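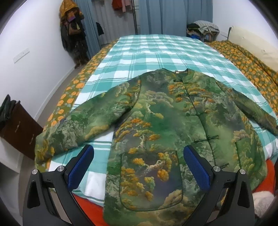
jacket, flat on the bed, round 116. the knot buttons are the whole problem

ok thread bc people keep asking why the Pavier folding runs stopped in February. short version: a finger jammed shut and we lost two weeks of data. long version below

background for new followers. I do demos with the hand-held gripper. you squeeze, the fingers close, it logs everything, and later the arm at Wanigasekara tries to learn the folds from it. shirts, towels, fine. jackets, ugh

round 116 was meant to be a nothing round. lay the jacket out, sleeves out to the sides, grab the hem, fold up, sleeves in, done. I've done it so many times I could do it asleep

grab the hem. fold up. release. and the left finger doesnt release

I figure it's the piping caught on the pad. it has happened before, that thin edge loves to sit right at the lip of the pad. wiggle, nothing. so I pull. do not pull. writing this in public so I remember

pulling dragged the fold up the front and the tip went under one of the frog knots. now it's hooked on a cord loop AND stuck shut

worst part: log says OPEN. the whole time. the trigger was open so the log wrote open. nothing reads where the finger really is, only what I asked for. so on paper round 116 is a perfect fold

Tatiana Štěpánek got it off in the end. she didn't touch the gripper at all, just pushed the jacket toward it till the loop went slack and slid it off sideways. took her maybe a minute. I had been swearing at it for a lot longer

jacket's fine btw. one cord a little fuzzy. it's my aunt's and yes I have told her

then we took the finger apart on the kitchen table. quilting fuzz packed into the pivot, a hard little felt plug of it. plus the return spring was tired. either one alone you probably wouldnt notice, both and it sticks

spring is rated for 2000 cycles. guess who never counted cycles. we went back thru the logs and that finger was way past 2000 before we even started on jackets

so then the ugly question, how many earlier rounds have a slow finger in them? Tatiana went thru the video by hand and found 2 more where it opens late. late not stuck. the log looks clean on both

that's why we pulled the lot. can't hand over two weeks of "open" when some of it wasn't. the Wanigasekara people were nice about it, nicer than I'd have been

and the safety bit, bc somebody at Brerkcombe asked. on me it's a hand tool, worst case I yank a button. on the arm it's the same finger with a motor behind it and it'll just keep lifting. if a sleeve is caught on something, or a person is wearing the sleeve, that is bad. they've put a pull force cutoff on the arm side now. should of been there already imo

what we changed:
new springs, both sides
cycle count written on tape on the handle, very high tech
brush out the pivots after anything quilted or fleecy
small magnet + sensor so the log gets the real finger position
if it sticks, stop, let go of the trigger, move the CLOTH

sensor is the Felley one, cheap, and a pain to glue straight. first one I stuck on backwards so for an evening every open was a close. great times

still open: what to do with the knots. Tatiana wants to come in from the hem only and never go near the front closing. I'd like to keep them in bc real jackets have stuff on them. we're arguing about it

jacket rounds start again once the second sensor is on. towels til then

if you run the same gripper go check your left pivot tonight. a flashlight and a toothpick is all you need. reply if you find fuzz, I want to know if it's just ours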